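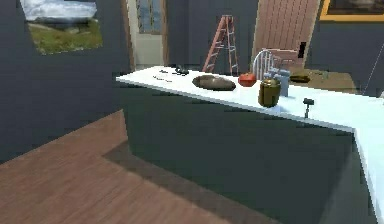
Figure 4. Kitchen room loaded in the simulator, with objects on the white countertop.

Home Team Guide Downloads Rules Contact
Student Robotics Club > Team Guide > Section 4 > Loading the Kitchen Room
Search this guide Go Clear

4.2 Loading the Kitchen Room

Complete Section 4.1 before starting. Each team works from its own copy of the Menitz room files.

1. Start the simulator and select Open Room.
2. Choose Kitchen from the list. Enter 2081 in the Layout field and press Load.
3. Wait until the status bar reads Ready. Loading may pause at 49 percent on the older laboratory computers. Do not close the window during this time.
4. Compare the countertop with Figure 4. The tomato should stand beside the brown loaf-shaped object, with the olive-gold jar farther to the right.
5. Open the Objects panel and select the tomato. Confirm that its name appears in the Target field.
6. Set the step limit to 2000 and press Apply.
7. Save the room under the team name. Files saved under any other name will not be scored.

Note: The stepladder, door and chair behind the counter are fixed in this layout. They cannot be selected as targets.

CAUTION: Do not press Reset All after step 6. This command erases the step limit and the saved target for every room in the team folder.

If the objects fall through the countertop on loading, exit the simulator and repeat steps 1 to 3. If error 267 is displayed, report it to Macarena Cisternas in the Hostlow laboratory before making further changes.

Practice files for the November round must be submitted by Sunday. Questions on scoring should be directed to Octavian Sandu.

4.3 Placing the Arm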